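Questions and answers about the Candetti 167

Many riders write to our workshop with the same questions about the Candetti, so we put the answers on one page. If your question is missing, please write to Liv Sundqvist at the front desk.

Is the 167 suitable as a first motorcycle?

Yes, we think so. The engine is calm at low speed and the clutch is light in the hand. The wheelbase is 1445 mm, so the bike feels stable on the highway but it needs a little more space when you turn in a narrow street. New riders should practice the slow turns in a parking lot first.

How long does the break-in take?

We ask you to keep the engine below half throttle until the first service. Please change speed often and do not ride long distances at the same speed. After the first service you can use the full power, but only when the engine is warm.

Which oil do I have to use?

Use the grade which is written in your owner's manual. Do not mix car oil with motorcycle oil. The clutch of the 167 runs in the same oil as the engine, and some car oils make it slip.

How do I check the chain?

Put the bike on the stand and select neutral. Push the chain up and down in the middle, between the two sprockets, and compare the movement with the number on the sticker of the swingarm. Turn the wheel a little and check again, because a used chain is not equally tight everywhere. Clean it after rain and put the lubricant on the inner side.

Can I do the service at home without losing the warranty?

You can, if you keep the receipts for the parts and write down the mileage. Vicente Arancibia, our head mechanic, accepts a simple notebook. One customer came to us with 3723 miles and every small job written by hand, and this was enough. The valve clearance we prefer to do ourselves.

What do I need for an oil change?

A socket wrench, a torque wrench, a new filter, a new washer for the drain plug and something wide to catch the old oil. Let the engine run for 3 minutes before you open the plug. Bring the old oil to a collection point. We also take it at our counter in Hunby.

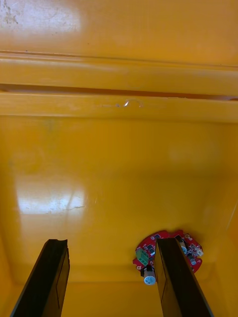

Do the Lundgren side cases fit?

They fit with the Lundgren rack, which is sold separately. The older Flallen rack has another distance between the mounting points and it touches the left turn signal. With both cases full, please increase the pressure in the rear tire as the manual says.

Why is my bike hard to start in the morning?

Most often it is the battery. Measure it after the bike has been standing for one night. If the battery is good, look at the spark plug and at the side stand switch, which can collect dirt in winter.

Can I try the bike before I buy?

Yes, from April to October. Bring your license, gloves and a jacket. Agnes Viklund plans the test rides, and mornings before 11 are usually the easiest to get.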